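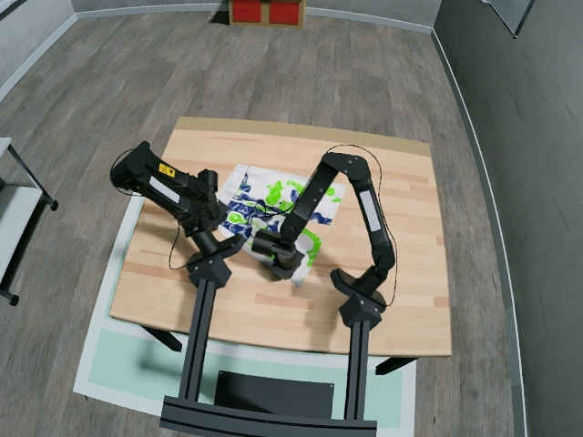
FOR IMMEDIATE RELEASE

Flelletti opens its clothing repair shop in Faltcombe this March

Hi everyone, Canan Çınar here, founder of Flelletti. I usually leave these announcements to people who are better at them, but I've been waiting so long to share this one that I'm writing it myself!

We're opening a real, walk-in repair shop on Fraser Street in Faltcombe. Doors open at 9 a.m. in the second week of March, and we'll be doing hems, zippers, elastic, patches, darning and the odd rescue job on things your dog got to first.

If you know us already, it's probably from the mail-in service. We started that with one sewing machine in my spare bedroom (my poor neighbors), and last year we fixed 2,000 pieces of clothing for people all over the county. Lots of you wrote to ask if you could just drop things off and talk to a person. Now you can, and there's a bench out front if you want to wait.

Bülent Bayram will be running the workroom. He spent years altering suits before he joined us, and he's much pickier about buttonholes than I am. I asked him for a quote for this release and got this: "Bring it in before the hole gets big. A small hole is ten minutes. A big hole is my whole afternoon." So there you go.

Prices start at $4 for a button or a small seam. You'll get a price at the counter before we touch anything, and most simple jobs will be ready in a couple of days. Leather and wedding dresses take longer, so please call ahead for those. We don't do dry cleaning. Please wash things first!

We're also starting a mending class called Stonivano, after the village where my grandmother taught me to sew. It runs in the evenings from 6:30 and it's for complete beginners. You bring something that needs fixing, we supply needles, thread and tea. The first round has 102 places across all the sessions and a good few are already taken by folks on our mailing list.

For opening week, the first 100 customers get one free button or hem repair, one item each. Kids' school clothes count, and so do curtains if they're short ones.

Reporters are welcome to come by the day before we open, any time after 2 p.m. Bülent will be setting up and I'll be the one carrying boxes. Just let us know at the shop so we can save you a parking spot around back.

Media contact: Canan Çınar, Flelletti, Fraser Street, Faltcombe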